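Clado project: second progress report to the Wynne fund

Period covered: October to January

Summary

Collection of the dish rack examples is on schedule. We set out to gather 100 usable examples of each of 13 kitchen tasks with the two-arm station at Callbridge. At the end of January, nine tasks are complete and two more are under way. The remaining two have not been started and depend on parts described below.

Work done

Each example is one run of a task, driven by an operator from start to finish and stored with the arm positions and the video from all cameras. The tasks in this period were loading the wire rack, unloading it, and moving single items between the rack and the bare tabletop. Items are mugs, cups and small bowls in different colours and shapes. We change the starting layout before each run, so that the system does not learn one fixed position for each item. The rack is turned as well, usually to a diagonal.

Mugs standing outside the rack have given the most useful material. Handles end up facing all ways, and the operators have had to find different grips for them. Upturned items are harder. The fingers slide on a rounded base, and we threw away more runs there than in any other group.

Berenice Mendoza took over checking in November. She watches every run at double speed and marks it as keep, repair or discard. Repair means the run is sound but the label is wrong – most often the wrong arm named in the task text.

Problems

The camera cables were a nuisance in the early weeks. On long reaches they crossed the rack and sometimes brushed an item. We have tied them to the arm links, which has cut this down but not ended it. Runs in which a cable moves an item are discarded. Runs in which it only passes in front of one are kept, as this will also happen when the trained system is in use.

One wrist motor on the right arm failed in December and we lost four working days. Bramerus replaced it without charge.

Spending

Operator hours are slightly under budget because of the lost days. Storage is over, as we are now keeping the video at full size. We ask to move the unspent hours to storage and will send the figures separately.

Next period

We will finish the two open tasks and start on the last pair, which need a deeper rack and a set of plates. Both are on order. A first training run on the completed tasks is planned for March, and its results will go in the next report.

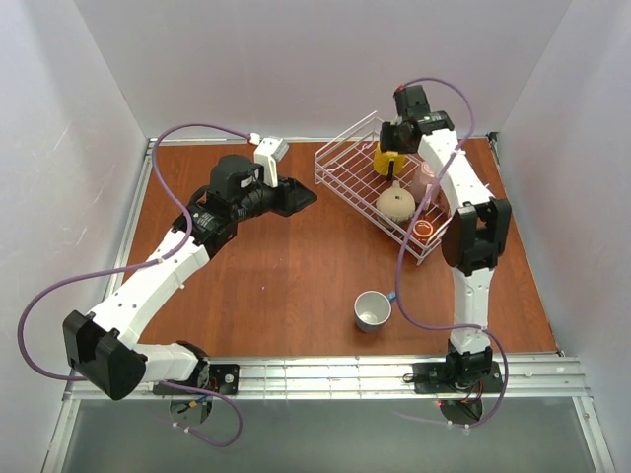 Berenice Mendoza

Station at Callbridge during work on the rack tasks, right gripper over the yellow mug.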